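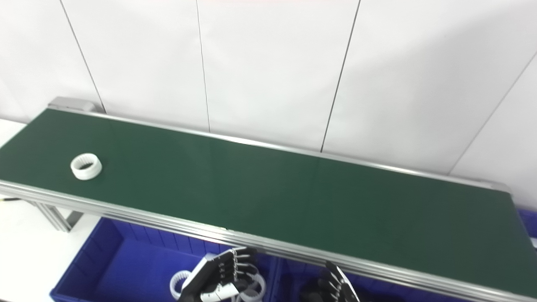
第四章 传送带工位的搭建与对位

这一章讲怎么把传送带、料箱和机械手凑成一个能干活的工位。前面几章的电源和控制盒如果还没弄完，先回去弄完，别学我，我第一次就是急着看带子转起来，控制盒的盖子都没拧，结果一颗螺丝掉进去，找了一晚上。

我写的是我们在 Cilham 共享工坊里搭的这一套，项目名字叫 Gasow，搬运的东西是内圈带齿的白色塑料环。你家里要是放不下这么长的带子，短一截也行，步骤都一样，只是后面标定时的几个点要自己重新选。料件换成别的也可以，但请先用塑料环跑通一遍，环这种东西好拿，掉了也不心疼。

4.1 动手之前要准备的

传送带一条，绿色带面，铝型材边框，带支腿
蓝色塑料料箱几只
末端工具：多指手或者夹爪，本章两种都会讲到
内六角扳手一套，球头的更顺手
美纹纸胶带、记号笔、直角尺、塞尺
一块抹布（真的要，型材槽里全是切屑）

注意：接下来凡是写着“断电”的地方，意思是把插头从插排上拔下来。控制盒上的软件停止按钮不算断电，急停按钮也不算。

4.2 传送带就位

1. 先决定带子靠哪面墙。我们把远侧的导轨直接贴着墙根放，省地方，东西也不会从后面掉下去。缺点是以后想擦后面那条槽就得把整条带子挪出来，我到现在也就挪过一次。

2. 两个人抬。别一个人拖，支腿会别着劲，型材接头处的螺母一松，整条带子就歪了。抬的时候手抓型材，别抓端头的外壳，那个壳子只是罩着，吃不住力。

3. 放下以后先别锁支腿。用手按一按近侧边框的两头和中间，哪边翘就调哪边。我以前用水平仪，后来 Clyde Holloway 教我一个土办法：找一只塑料环立起来放在带面上，环自己滚就说明那个方向还没平。比看气泡快多了！当然最后一遍还是拿水平仪确认一下比较踏实。

4. 锁支腿，斜撑也一起锁。顺序是先斜撑后立柱，拧到七八成，全部上齐以后再拧到底。

5. 用抹布把近侧型材的几条槽擦干净，后面要往里塞滑块螺母，槽里有切屑的话螺母会卡在半路，进不去也退不出来。

注意：带面不要用酒精擦。我们有一段就是这么擦坏的，表面发粘，环放上去推都推不动。清水拧干的抹布就够了。

4.3 带子张紧和跑偏

新装好的带子多半会跑偏，别慌，这个调起来有点像调自行车后轮。

1. 断电，用手把带子往前推一小段，看它往哪边靠。

2. 松开端头两侧的锁紧螺钉。带子往哪边跑，就把哪边的张紧螺钉多拧一点，每次最多四分之一圈。

3. 上电，把速度设到 100 毫米每秒，让它空转，盯着带边看。调完一次至少等带子走上几整圈再下结论，它反应很慢，我一开始就是性子急，左拧一下右拧一下，最后两边都绷得像鼓皮，电机直接报过流。

4. 不跑偏了就把锁紧螺钉拧回去，再空转一会儿，因为锁的时候端头可能又被带歪一点点。

5. 手指在带子中间往上挑，能挑起来一点、松手马上回去，张紧就合适。

警告：带子转着的时候，手、袖口、头绳、挂绳都离端头远一点。带子和滚筒咬合的那条缝会吃东西，工坊里已经有一条工牌挂绳献身了。

4.4 料箱怎么摆

料箱放在近侧边框下方，箱口朝上，紧挨着边框。我试过放得远一些，以为手臂活动空间会宽裕，结果每次取件手都得绕一个大弯，又慢又容易蹭到边框。后来干脆推到边框底下一部分，反倒顺了。

1. 在地上或者台面上用美纹纸贴出料箱的两个角，就贴角，别贴一整圈，贴一整圈撕的时候你会恨我。

2. 把料箱的角对准胶带放好。以后每次倒料、换箱，都按这个角放回去。

3. 取料的箱子里不要堆太满。环会互相套住，也会立着卡在箱壁边上。机械手碰到立着的环，十次里有好几次是从外圈滑开的。我的做法是倒进去以后晃一晃箱子，让大部分躺平，剩下几个立着的随它去，识别程序能认出来就拿，认不出来就先跳过。

4. 空箱放在旁边当备用，别叠在取料箱上面。

小提示：蓝箱白件的搭配对识别很友好，我们中间换过一阵透明箱子，识别率掉得一塌糊涂，第二天就换回来了。带面是绿的也是同样的好处。墙面如果也是白的，建议把识别区域裁到带面以内，免得程序把墙上的反光当成料件。

4.5 装末端工具

多指手和夹爪的法兰螺孔是一样的，换起来不算麻烦，但两种工具的用法差别挺大，分开说。

多指手适合直接伸进料箱里捞。手指能弯，捞到什么姿势的环都还能凑合拿住，出来以后稍微转一转手腕就能放平。代价是线多，指节容易夹进碎屑，每次用完要吹一遍。Lucinda Wojcik 是我们这里最喜欢用多指手的人，她调出来的那套抓取姿势我放在共享文件夹里，文件名带 Zelenák 的就是。别改她的原文件，拷一份再动。

夹爪适合在带面上做精细一点的事，比如把环推正、夹起、挪到指定位置。它简单、结实、重复性好，我自己平时用夹爪更多。

安装步骤（两种通用）：

1. 断电，手臂摆到停放姿态。手臂没有抱闸的话请找人扶着，别指望它自己挂在那里。

2. 对准法兰的定位销，把工具推到底。推到底以后两个法兰面之间不应该看见缝。有缝就拔下来重来，千万不要靠拧螺丝把它拉平，销子会弯。

3. 对角上螺丝，先全部带上几扣，再轮流拧紧。

4. 接线。插头有方向，对着缺口插，听到“咔”一声。线缆从手腕上方绕一个弧再下来，弧要留够，手腕转到两个极限位置都不能绷直。我见过有人为了好看把线扎得服服帖帖，第一个动作就把插头拽下来了。

5. 上电，确认工具供电是 24 伏。我们的控制盒有两档输出，拨错档的话工具不一定马上坏，但会时灵时不灵，查起来特别折磨人。

6. 在控制界面里选对工具型号。忘了选的话坐标全是错的，手臂会认认真真地往错的地方去。

注意：换完工具以后的第一次动作，速度限制到最低，手放在急停上。这一步我从来不省。

4.6 带面高度的标定

这是整章里最容易出岔子的地方，泡杯茶慢慢来。

标定的目的是让手臂知道带面在哪儿。高了夹不到，低了会把手指往带子上顶。我们用夹爪来做，多指手的指尖太软，碰到了你也感觉不出来。

1. 带面清空，带子停住，把环都收回料箱。

2. 用示教模式把夹爪移到带子中段的上方，手指朝下。先停在明显够高的地方，看一眼线缆有没有拉紧。

3. 打开慢速下降，让最下面那根白色手指慢慢靠近带面。手指在绿色带面上会投下一小片影子，影子和指尖快要碰头的时候就该换成单步了。

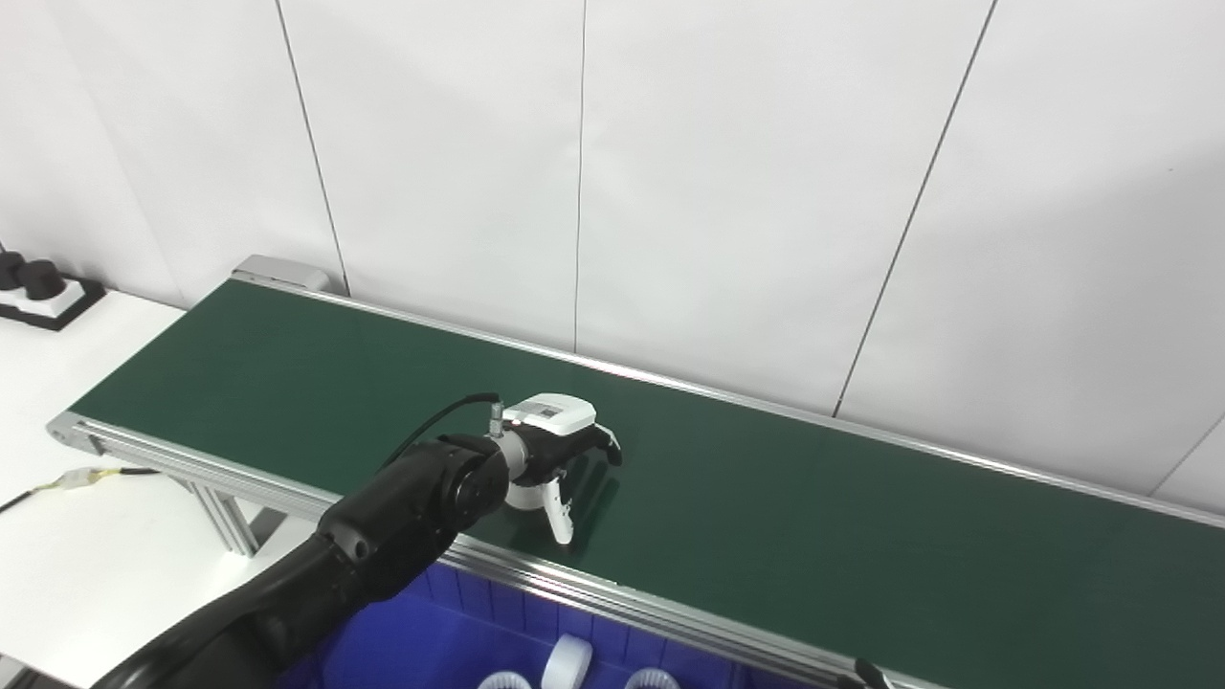
图 4-2 在带子中段对高度，白色手指已经贴近带面

4. 单步往下走，每走一步就拿塞尺试一试。塞尺能抽动、又有一点点拖手的感觉，就停。

5. 记下这一点，命名为“中”。然后抬起来，至少抬到 3 厘米以上再横移。横移前不抬高是新手最常犯的错，我也犯过，那条划痕现在还在带子背面，每转一圈跟我打一次招呼。

6. 在靠端头的一侧和另一侧各重复一遍，分别命名为“头”和“尾”。手臂够不着最远的地方没关系，选它够得着的范围就行。

7. 让程序用这几个点拟合一个平面。界面会给出误差，误差提示是绿色就过，黄色的话把“中”点重做一遍，红色请回到 4.2 看支腿是不是没锁。

8. 保存。文件名写上工具名字，比如“夹爪_带面”。我有一次只写了“带面_新”，后来又有“带面_最新”和“带面_最新这个对”，你懂的。

注意：带子中间会比两头稍微软一点，手指压下去它会跟着凹。所以要靠塞尺，别靠“看见碰到了”来判断。

关于标定的保存期限：支腿动过、带子重新张紧过、工具拆装过，这几种情况都要重做。平时不动它的话，我大概换季的时候查一次，上回查是十一月，工坊开了暖气以后有点变化，很小，但确实有。

4.7 第一次跑环

1. 在带面上放一只环，平放，开口朝上，离近侧边框留出一点距离。只放一只！我知道你想多放几只。

2. 带子保持停止，让手臂去夹这只静止的环。夹起来，抬高，再放回原处。放回以后环的位置应该和原来差不多，歪了一大截就回去查工具型号选对没有。

3. 重复几次，每次把环换个地方放，靠近端头的、靠近中间的都试试。

4. 静止的稳了，再开带子，还是用 4.3 里的那个低速。环从一端过来，识别、跟踪、夹取。刚开始可能会夹空，多半是延时参数没调，往大里加一点再试。

5. 带动着也能夹住以后，接上料箱：从箱里拿，放上带，到位，收走。多指手和夹爪可以分工，也可以一种工具包干，看你手边有什么。

6. 正式用之前跑满 100 次循环，中途不要动任何参数。我们那次快跑完的时候卡了一下，是一只环在箱角立着，多指手捞了半天没捞出来，程序报超时停下了。这种停法算正常，把环放倒，按继续就行。

整个第一次跑环，算上吃饭，我花了将近一下午。你要是照着这份东西来，应该会快不少。

4.8 常见毛病

环在带面上自己滑：多半是带面有水或者清洁剂没擦净，换块干抹布再来一遍。也可能是启动太猛，把加速时间调长。

手指夹住环以后环会转：夹力太小，或者夹在了齿的尖上。环的内壁有齿，指尖最好落在外圈，别从里面撑，除非你的手指足够细。

识别老是多出一个环：看看近侧铝型材的反光。铝边在强光下会有很亮的一道，程序有时候会把它当成环的边。把灯挪个角度，或者给型材贴一条哑光胶带。

手臂停在半空不动，界面也不报错：查线。先查手腕上那个插头，再查台面上接出来的延长线中间的接头，那里最容易被人路过时碰松。我们后来把接头挪到了带子底下，就没再出过事。

带子走走停停：插排上的插头没插紧。别笑，这一条我查了一个多小时，连驱动器都拆了。

多指手有一根手指不弯：断电，吹一吹指节，再上电跑一遍自检。还是不弯的话找 Lucinda，不要自己拆指节，里面的细绳一松就很难复原。

更换成 Clesterov 控制盒以后坐标方向反了：在设置里把“传送方向”勾上反转，然后重做 4.6。只勾选项不重做标定的话，高度没问题，左右会偏。

4.9 收工

1. 带子上的环全部收进料箱，料箱放回胶带角的位置。

2. 手臂回到停放姿态，末端工具抬离带面。夹爪不要搁在带子上过夜，会压出印子。

3. 关控制盒，断电。

4. 抹一遍带面，多指手用过的话吹一遍指节。

5. 在墙边那本登记本上写一下今天用的是哪种工具、标定有没有重做。字写得难看没关系，写了就行。下一个来的人要是看见工具栏空着，就得从 4.6 重新开始。

识别程序的参数和共享文件夹里那几套抓取姿势放在第五章讲。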